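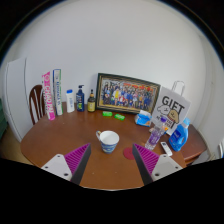

Figure 7.1 Two-finger gripper, open, with a patterned cup and a red coaster ahead of it on a round table.

Chapter 7
Faults at the Point of Grasp

After working through this chapter, the reader should be able to tell a grasp fault from a perception fault, read a force log for signs of slip, and decide when a gripper must be withdrawn from service.

7.1 A fault report from Oltent

On February 6, 2026, the handling cell at the Oltent test house dropped a filled mug from table height. The mug broke, and a fragment lodged behind the guard of the lower joint. The arm then carried on with its programme. It travelled to the drop-off position, opened its fingers over nothing, and logged the cycle as complete. The stop button was pressed by Rania Obeidat, the shift engineer, 4 seconds after the mug left the fingers.

The cell had run 3546 cycles since its last inspection. No earlier drop had been recorded, but the record was of little use: the control software, a package called Stenach, wrote a fault line only when the fingers closed past their minimum width. A mug that slipped out while the fingers were opening, or one that was lost after the width check had passed, left no trace. The log was silent on both cases, and the silence had been read as good performance.

Raed Saab, who led the inquiry, separated the event into two faults. The first was mechanical. One grip pad had worked free at its lower end, so that contact was made over a narrow band near the tip. The second lay in the software, which checked the grasp once, at closure, and never again. The first fault broke a mug. The second would have let the arm go on working in an unsafe state for as long as power was supplied.

7.2 Why household objects are hard

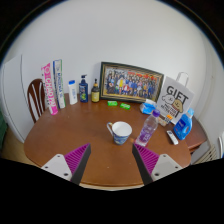 Nabil Ghanem
Lecturer in Machine Safety and editor of Part Two

Much of the early work on grasp faults was done with steel blocks and turned cylinders. Such parts are stiff, of known size, and alike from one cycle to the next. A tabletop of ordinary goods offers none of this. A ceramic mug is hard and smooth, and its handle may point in any direction. A clear plastic bottle gives way under load, and its width at the cap differs from its width at the label. A soft pack of tissues has no fixed width at all.

Three results follow for the engineer.

First, a single closing force will not serve. A force that holds a full mug may crush a bottle, and a force safe for the bottle may let the mug turn about the contact line. Turning is the more common fault and is easily missed, as the finger width hardly changes while it takes place.

Second, neighbouring objects matter. Where a mug stands close to a bottle, the outer side of one finger may strike the bottle during approach. The blow may be too light to trip the collision limit. In the Fumgate trials, reported by Albertina Coelho and Maya Awwad, the collision limit was set for contact with a person and did not respond to light plastic containers. They advised a separate, lower limit for the last 90 mm of travel.

Third, pads wear. A ribbed pad bends around the object and spreads the load only while it is fixed along its full length. The inspection interval adopted at Oltent after the inquiry is 660 cycles, with a check of every fixing screw — by hand, not by camera.

7.3 Classes of fault

Faults in this chapter are graded Minor, Major or Critical. A Minor fault spoils one cycle and is reported. A Major fault spoils a cycle and is not reported. A Critical fault leaves the machine able to move while a guard, a stop circuit or a joint is impaired. The Oltent event began as Major and became Critical when the fragment entered the guard. The grade is set by the worst state reached, whatever the cost of the damage.

Section 7.4 sets out the slip test in full.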